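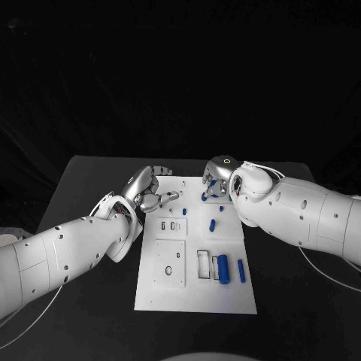 Retention periods for supplier invoices: request for member views
Records and Archives Forum > Policy and Compliance

rjavier_records
Posted at 10:04
Members are invited to comment on a proposed change to our retention schedule. At present, supplier invoices are held for 7 years in paper form and then destroyed. The proposal, prepared for our Medport office, would reduce the paper period to 4 years, with scanned copies kept for the full term. The accounts most affected are Sanavel and Nikolaidis, both of which still invoice on paper. Comments received before the end of July will be attached to the draft.
Ronaldo Javier

archive_desk_2
Posted at 10:40
Our department supports the change. Shelf space at our own site was exhausted last year, and requests for original invoices are rare. A signed scanning procedure should be in place before any paper is released for destruction.

ledgerline
Posted at 11:15
I must disagree with the previous reply. Requests are rare until there is a dispute. In the Flondach matter we were asked for originals from year six, including the handwritten notes on the reverse, and our scans had been made single-sided. I would keep the existing period.

archive_desk_2
Posted at 11:32
That is a fault in the scanning and should be corrected there. It does not establish a need for the longer period.

ledgerline
Posted at 11:50
The fault was found only when the originals were pulled. Under the proposal they would have been gone.

mt_holdings
Posted at 13:20
Does the draft cover contracts, or invoices only? Our oldest contract boxes date from 2000 and carry a separate 10-year rule that runs from the date of expiry.

rjavier_records
Posted at 14:05
Invoices only. Contracts remain under the current schedule. I will add a requirement for double-sided scanning and circulate the revised wording of section 4.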